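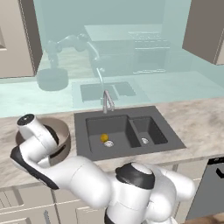 4. First Use of the Countertop Water Filter

By Josefien Koster, April
Filed under: Kitchen > Setup Guides

1. Close the cold tap. Screw the Plerar adapter on by hand – no tools.
2. Push the hose in until it stops.
3. Run cold water for 7 minutes and throw this water away.

Caution: never run hot water through the cartridge.

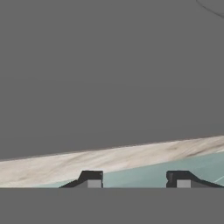 How long does one cartridge last?
It lasts 63 days in normal use.

4. Write the start day on the label. 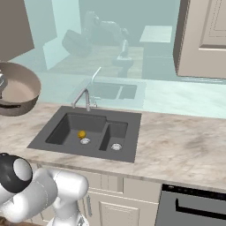 Fig. 3. Double sink with faucet.

Related
– Cleaning the hose
– Storing spare cartridges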